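I make the Sindley beeswax finish in the back of my shop and sell it by the tin, and this page is where I put everything people ask me before they buy one. There's a fair bit of it, sorry!

**Sindley Soft Wax, 297 ml tin**

It's a blend of beeswax, a harder plant wax and a citrus solvent, warmed together slowly and poured while it's still runny. I started making it after I'd used up the last of my old favourite and couldn't find another that didn't go sticky on me - so what you're getting is the version I liked best after a very long winter of fiddling with the recipe.

It goes on bare or oiled wood. Chair arms, shelves, bread bins, the inside of drawers (lovely inside drawers, you catch the smell every time you open one). I wouldn't put it over gloss varnish, as there's nothing for it to soak into and you'll just be pushing it about.

How I use it:

- Dust the wood down first, then wipe it with a dry cloth.
- Scoop out less than you think. A blob the size of a hazelnut does a small shelf.
- Rub it in circles, then finish along the grain.
- Go and do something else for 32 minutes, or as near as you can manage.
- Buff with a clean cotton rag until it stops dragging.

Two thin coats beat one fat one every time. If you've overdone it and the surface feels tacky, put a little fresh wax on a rag, rub it over to loosen the old stuff, and wipe the whole lot off while it's soft. 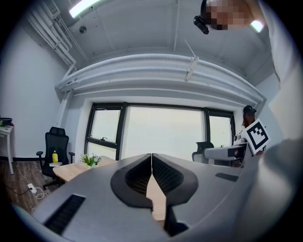
Ilham Sinaga wrote in to say that it took three coats on an old pine dresser before the shine evened out, and that the first coat more or less vanished overnight. Yes, I'd expect that! Old dry pine is terribly thirsty. If yours is the same, give it a coat of oil first, let that harden for a week, and you'll get through far less wax.

There are three colours:

- **Runen** - clear, warms up pale wood a touch
- **Leiva** - a mid brown, good for hiding small scratches
- **Lotach** - nearly black, for oak and for anything you want to look older than it is

Try the dark ones underneath or round the back before you commit. Lotach in particular settles into open grain and it's a right job getting it out again.

In cold weather the wax goes quite firm, so bring the tin indoors the evening before. Don't heat it on the hob, please - there's solvent in it. For the same reason, spread used rags out flat outdoors to dry before you bin them, and keep a window open while you work.

The next batch gets poured in October. Tins are posted in plain card with 7 days to change your mind, so long as the seal's still on.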